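Conport two-finger gripper kit: worth it for a two-arm bench cell?
Forum: End effectors and tooling
11 replies

ksumathi
Looking for opinions from people who have run the Conport parallel gripper kit for more than a few weeks. We have a two-arm bench cell doing small part handling (blocks, dishes, light trays) and the grippers that came with the arms are wearing out. Conport wants $599 per gripper with the flange plate, cable and one set of stepped fingers. Werkance quoted me more than that and the lead time runs past February.

Payload isn't a concern. I care about cable life, how much play the fingers have after heavy use, and whether the config software is as bad as I've read.
Sumathi Panicker

boltcircle
We have 10 of them across two rooms. The software is bad. You get used to it. Grippers themselves are fine.

j_kutt
"Fine" depends on what you do with them. I had play in the fingers after a couple of months of daily running. Not a lot, but enough that I had to redo my grasp offsets. Conport support told me to retighten the finger screws and use threadlocker, and that did help. It should be in the manual and it isn't.
Justinas

boltcircle
It's in the newer manual. Page on maintenance, near the end.

j_kutt
Then they should ship the newer manual. Mine came with the old one in the box and the download page still links to the old one too.

ksumathi
Thanks, useful either way. What about the cable? The spec sheet doesn't give a bend radius, and the outside routing worries me. Our wrists turn a lot.

yshen_lab
I can help with that one. We set up a pair on the left and right arms in our cell and I left the cable loose at first to find out how much slack the wrist wanted. The connector comes out underneath the body and the cable has to come back along the arm from there.

If you pull it tight it looks neater, but then the plug takes the load each time the last joint rotates. I'd leave a loop. 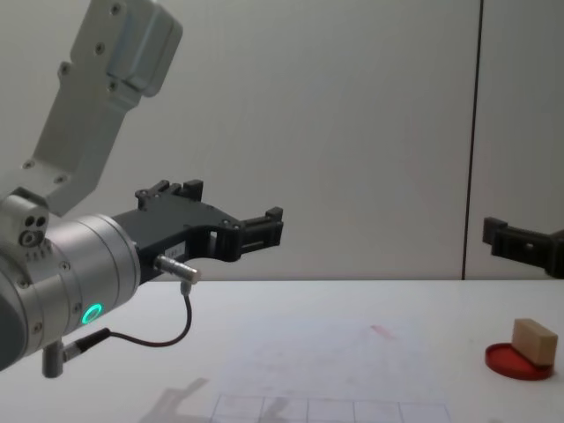 Left arm, cable loop under the wrist. The other gripper is at the far right, over the red dish.

I run the left arm through its full wrist range at low speed before I tie anything down. Watch the low point of the loop when the arm is near the table. If it touches at your lowest pick height, take up some slack at the arm end and try again. Leave the plug end alone.

One more thing for a two-arm setup: the gripper bodies are longer than they look in the catalog. I had to move the home positions apart after mounting them, and I re-entered the tool length on both controllers before doing any calibration.
Yiran Shen

urquijo_i
I'm going to disagree on the loop. A hanging loop will catch on something sooner or later. We had one hook the rim of a parts tray and it bent the pins. I put a Boditz cable sleeve on every arm now and strap it at two points along the forearm. Costs little and I haven't replaced a cable on those arms.
Ignacio

yshen_lab
What are you picking? Our parts are low and the table is mostly clear, so there's not much to hook. With tall bins I would probably do what you do.

urquijo_i
Bins, yes. Fairly tall ones. So that's a fair point, but I'd still rather have it strapped.

j_kutt
The sleeve is also stiff. On a small arm you can see it in the force readings when the wrist turns. If ksumathi is doing any contact work I would keep it off the last joint.

ksumathi
Some contact work, yes. We set blocks into shallow dishes and stop on force. So a loop at the wrist and straps farther up the arm might be the way to go.

Has anybody compared the Conport against the Fu gripper? It's cheaper on paper.

jshi
I have had both on the bench. Notes below, same arm for both, same blocks.

Grip repeatability: no difference I could measure with a dial indicator.
Opening speed: Fu is faster. It's also louder.
Fingers: Conport fingers come off with two screws each. Fu makes you take the cover off first, so a finger change is a real interruption.
Software: Conport's is slow and forgets the COM port. Fu's is better, but the force setting is in percent with no table to convert it. I made my own with a load cell.
Dropped grips: I ran 127 picks on each with the stock fingers. Conport dropped nothing. Fu dropped a few, all of them on smooth wood, none on rubber. Different finger pads would probably fix that.

I kept the Conport for the bench and moved the Fu to a station where fingers never get changed.
Jianguo Shi

boltcircle
127 picks is not a wear test though. Mine have done that before lunch.

jshi
Agreed. I wasn't testing wear. I wanted to know which one to leave mounted.

urquijo_i
On price, ask for the pair discount. It isn't on the site. I had nearly a full set of spare fingers thrown in when I ordered for both arms at once, and all I did was ask the sales contact. Also ask them which manual is in the box.

j_kutt
And ask if the flange plate fits your wrist bolt pattern. Conport lists it as universal. I had to drill mine.

yshen_lab
Ours bolted straight on. Which arm?

j_kutt
An older one with a smaller flange. The new version of the plate might cover it, but I'd check the drawing before paying. They will email you the drawing if you ask, it took them until the next morning.

ksumathi
Got the drawing and the pattern matches ours. I've asked for a quote on two, with spare fingers, and for the current manual as a PDF. Plan is threadlocker on the finger screws from day one, loop at the wrist, straps on the forearm. I'll post again once they have some hours on them — probably with questions about the COM port thing.

boltcircle
For the COM port, set it fixed in your device manager and start the software after the gripper has power. Doing it the other way around is what makes it forget.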